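Tromilura Kitchen Handling Set: data card and house rules

Maintained by Daryna Karpenko for the Tromilura project. Card revised February 2018.

Hello, and thank you for opening the card before opening the archive! The recordings are short, the rules around them are long, and I know which of the two most people would like to skip. Please stay for a few minutes anyway. Most of the questions that reach my inbox are answered somewhere on this page, and the ones that aren't tend to end up here sooner or later.

Dishes and soft goods make up this part of the set, and both are seen from the wrist.

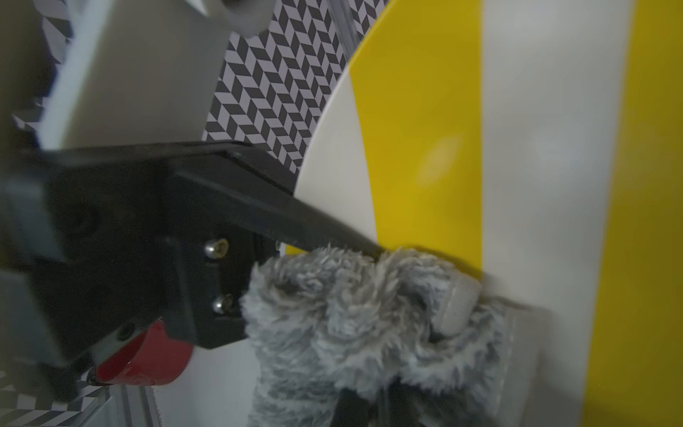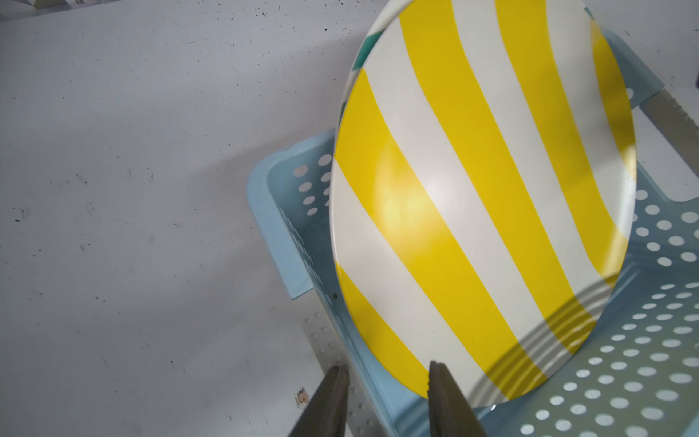 Rinaldi wrote back on the draft of this card that the rules were fine as far as they went, but that they read as though the gripper were the only thing on the table worth worrying about. "You have a whole page on finger force and one line on what a person may do with their hands while the arm is powered. I would turn that around."

I have turned it around, and the section on people now comes first. It was a fair remark and I'm grateful for it, even if it cost me an evening.

People near the arm

One person is the operator and one person holds the stop. These are never the same person, even for a quick retake, even when it's late and everybody would like to go home. Whoever holds the stop says so out loud at the start, and says so again when handing it over.

Hands stay outside the taped line while the arm is powered. If a plate has slid somewhere awkward or a cloth has dropped, you pause the arm, wait for the operator to say "clear," and then reach in. Reaching in while the arm is only standing still doesn't count as reaching in safely. A still arm may simply be waiting for its next command.

Long hair tied back, no lanyards, no scarves, sleeves above the wrist. I know the room gets chilly in winter (I keep a fleece vest on the hook by the door and you're welcome to it).

Visitors are very welcome and may watch from the window side. They don't hold the stop and they don't reset objects.

Speed and force

In rooms where people are present we run at no more than 30 percent of the arm's rated speed. That is a house limit. It sits on top of whatever your own safety assessment says, so if your assessment gives you a lower number, use the lower number and write it in the session sheet.

Grip force is set by object group before the session begins, and it isn't adjusted in the middle of an episode. If the setting turns out to be wrong, end the episode, mark it as stopped, change the setting, and start a new one. We used to allow adjustments on the fly and the result was a batch of recordings in which no one could tell which setting belonged to which grasp. Navari spent most of June sorting those out, with a patience I can only admire.

Rigid dishes get the rigid setting, whatever they're made of. Fabric gets the soft setting. Mixed scenes get the soft setting too, and if that makes a dish hard to hold, then a dish that can't be held is a perfectly good recording and should be kept.

Objects and surfaces

Anything with a chip or a crack leaves the pool on the day it's noticed. Please don't put it back on the shelf with a note on it. Notes fall off.

Knives, graters and anything else with a working edge are outside the scope of this set. If you want them, talk to me first and we'll write a separate procedure together.

Wipe the fingertips between object groups. Lint from soft items ends up on the pads and changes how they hold smooth ones, and a greasy pad does the same in the other direction. A lightly damp cloth is fine. No solvents, please, as they aren't kind to the pads.

You don't need to scrub the work surface until it shines. Ordinary household mess belongs in household data. Broken pieces, spilled liquid near a cable, or anything a person could slip on is another matter, and the session waits until it has been dealt with.

What goes in and what stays out

This release holds 313 episodes from 23 sessions. Failed grasps are in. Dropped items are in. Episodes ended by the stop are in as well, and they carry the flag stopped = 1, so you can filter them out if they don't suit your purpose, though I'd gently suggest having a look at them before you do.

We removed 9 episodes in which a person's face or a readable letter was picked up by the camera. They were deleted outright and no copies were kept. If you come across something of the kind that we missed, write to me with the episode number and I'll pull it and post a new checksum. Please don't open a public issue for it.

Labels

Each episode has a short text label written by the operator after the recording, in plain words. We ask for what was attempted and how it ended, such as "place plate in rack, released early" or "lift cloth, lost one corner." Guesses about the cause go in the notes column, where they do no harm. The second reader checks the label against the video without seeing the notes. When the two of them disagree, both versions stay in the file, separated by a slash.

The label vocabulary is loose on purpose. You'll find "cloth," "rag" and "towel" used by different people for similar things, and I decided against tidying it. Stimix publishes a mapping table alongside its loader, and you're free to use that if you need consistent names.

Known gaps

The wrist view loses sight of whatever is behind the fingers, so contact on the far side often has to be guessed at. Glossy dishes throw highlights. Close parts of the gripper blur. Left-handed layouts are scarce, and I would dearly love more of them.

Contributing

Send the session sheet first and the recordings second. The sheet should name the operator, the person with the stop, the speed limit used and the force setting for each object group. Sessions that arrive without a sheet are put in the holding folder, where they stay until one turns up. Please be patient with me during reviews; I read every sheet myself, usually with a cup of tea, and I do answer.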